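Carvalho Repairs – The Motor Shelf

Gallery 3: The Asodau motor, opened up

Every workshop has a shelf of things that are going to be put back together shortly. Ours runs the length of the back wall in the Astutside unit, and it's the only part of the place visitors ask about. They never want to see the finished jobs. A finished job is a gray lump that hums. Half a job has copper in it.

So this gallery page belongs to the shelf. We swap the entry when the job on it gets finished, and that explains why the last one was up from June until the leaves came down.

Job 254

The current resident is an outrunner motor from an Asodau cart, the flat little electric thing that garden centers use for hauling compost. In an outrunner the outside goes around and the middle stays put, which sounds like a mistake the first time somebody explains it to you. The coils sit still, the magnets ride around them in the rim, and the cart moves off with a bag of bark on its back.

This cart had stopped moving off. It would grumble, lurch, think about it and then grumble again. The garden center sent it over with a note that read "noisy," and we kept the note because it is the shortest fault report we've ever had and still one of the more accurate.

The rotor got top billing, with its five spokes and a finish that suggests a long and disappointing career. Behind it are the stator with its copper windings and the end cover with the circuit board still attached. The brass-colored piece in the hub, with the hexagonal hole, is the best-looking part of the whole machine, and it spends its working life where the customer will never see it.

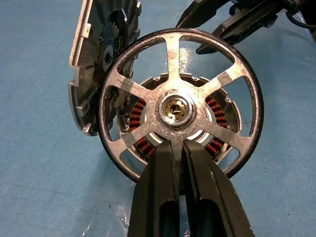 The tape

Three of the spokes have silver tape on them, out toward the rim. We didn't put it there. The garden center says they didn't put it there either, and the person who sold them the cart has stopped answering emails. It may be somebody's idea of balancing. It may be somebody's idea of decoration. The creases where it overlaps don't point to a steady hand in either case.

We've left it on for now. Tape that has been on a moving part for years has either been doing something or has been doing nothing very faithfully, and we'd like to know which before it goes in the bin.

The cross

Look to the right side of the stator housing and there's a faint black cross, drawn by hand. Opinion in the workshop is split. One camp says it's an alignment mark, put there so the thing goes back together the way it came apart. The other camp says it's what you draw on a part you intend to throw away. These are fairly different instructions to receive from a pen.

We're treating it as an alignment mark, mostly because that's the version in which we get paid.

The copper

People like the copper. It's the reason this motor made the gallery and the gearbox next to it didn't. Windings are also what we check first on a motor that grumbles, in the following order, none of it glamorous:

Look for dark patches or anything that smells like a burnt kettle.
Measure resistance across each pair of phase leads. The readings should match each other closely.
Check each lead against the housing. There should be no connection at all.
Look again, with the better lamp.

Only then do we start blaming the bearings. We usually end up blaming the bearings.

The circuit board

The board lives on the inner face of the end cover, under a yellowish label. It's a Flirnix board, according to the parts list, and Flirnix has a relaxed attitude to wiring diagrams. They sent us one for a different motor, then the same one again in color.

Boards like this tell the controller where the rotor is, so that the right coils get switched on at the right moment. When they get it wrong you have a cart that lurches and thinks about it. That makes the board our second suspect, and a replacement is 99 dollars before shipping. The bearings are a good deal cheaper, so everybody is rooting for the bearings.

The plastic sheet

Asked about more often than you'd think. We lay clear film over the blue bench tops for open motors – magnets pick up every metal crumb within reach, and film can be lifted off and shaken out over the trash. Blue paint can't. We change the sheet between jobs, and a bolt that goes missing can generally be found by lifting a corner and listening.

What happens next

The rotor goes back on once the board question is settled, and the cart returns to its compost. If you're the owner of job 2 on the waiting list, the hedge trimmer, you have been very patient and your trimmer is the next thing to come up on the bench.

The shelf can be visited in person at the Astutside unit whenever the roller door is up. Please don't turn anything to see if it spins.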